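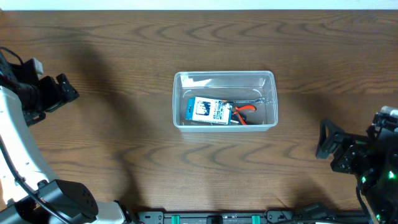

Keerthana Annamalai wrote to ask if her daughter can join the Reline club without knowing any programming. Yes, she can. Most of our members start from zero in November.

What do students do in the first weeks?

They drive the two arms by hand control and put tools in and out of a plastic bin. Each pair gets 10 minutes on the table, then they change places. 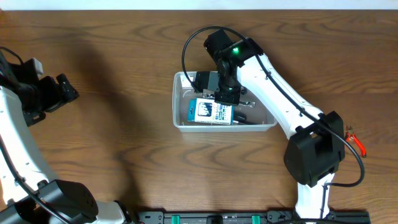 After the change, the new pair reads the notes of the pair before and continues from the same point.

Is it allowed to bring our own objects?

Yes, please ask your mentor first. 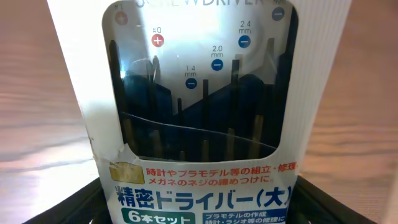

Objects for the Zerkden round must fit between the fingers of one gripper. Boxes are easier than single tools. A screwdriver set in its cardboard package can be held upright by the two sides, and the label stays readable for the wrist camera.

Why does my program lose the bin?
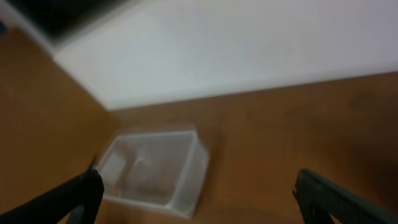 Usually the threshold is too high. Try 58 before you change other things. A translucent bin on a brown surface has thin, pale rims, and in a blurred picture the right wall may be the only strong part.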